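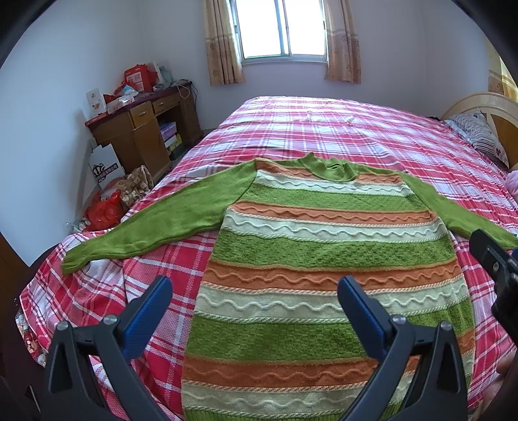 Unit 4. Folding and storing heavy knitwear

Course: Textile Care at Home, Gredwood evening classes

Lay the sweater flat with the front side up and the sleeves open to both sides, then smooth it from the collar down to the hem. When the pattern goes in horizontal bands, use them as your guide: a band which is straight across the chest means that the body is straight too.

Fold each sleeve over the body, then fold the body 2 times from the hem. Do not press on raised parts such as wavy cords, they become flat in storage. 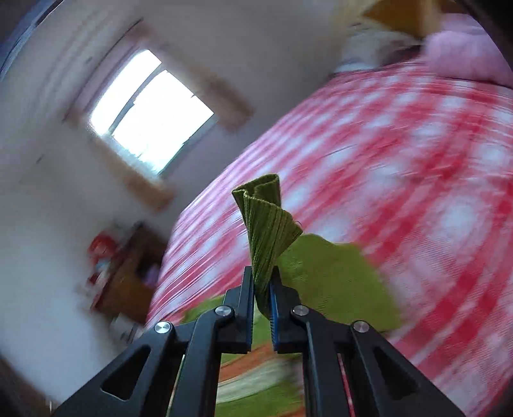 Ribbed knitting stretches more easily than the other parts, and students often forget this when they are in a hurry. Please read Rathore, chapter 2, before Wednesday. A ribbed piece held only by its narrow end, with the folds opening above, has all the grip on a few ribs. For moving a heavy sweater, put both hands under the body.

Homework: fold one sweater at home and keep it in the drawer for a week. Write roughly 50 words on how the collar and cuffs look after it.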